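Talk notes: patterned walls in small work areas
Jarmila Polák, Fultdale
147 views | 10 shares

Start with the question from the February session: does a busy wall make a small space harder to use? Ask for hands before moving on.

Wall storage next. Get things up off the work surface and leave the surface plain. Give this slide a good minute.

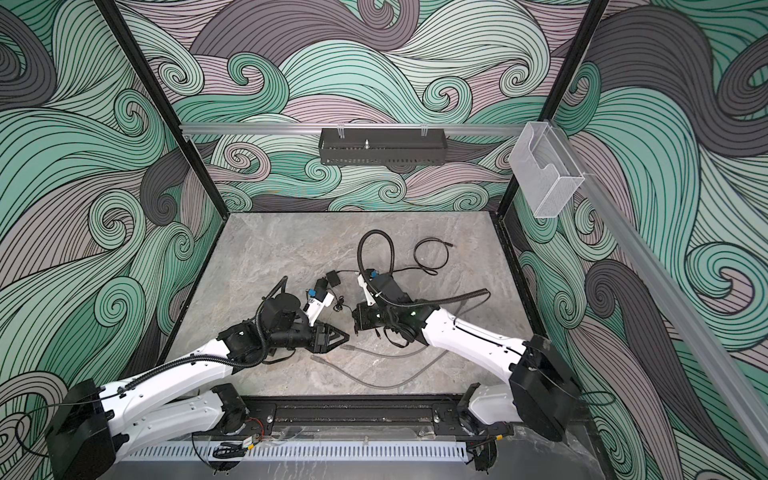 Slide 4. Wave pattern in mint green, grey-mauve and charcoal, with a black basket hung from the back rail.

Talk about the grey tabletop against the curls. I'd keep a plain color under a pattern this large. Mention the clear holder on the right wall, then go to hooks and clips.

Gordon has the samples from Lakine. Pass them along the rows before questions.

2 comments
Contact | © Fultdale | Back to top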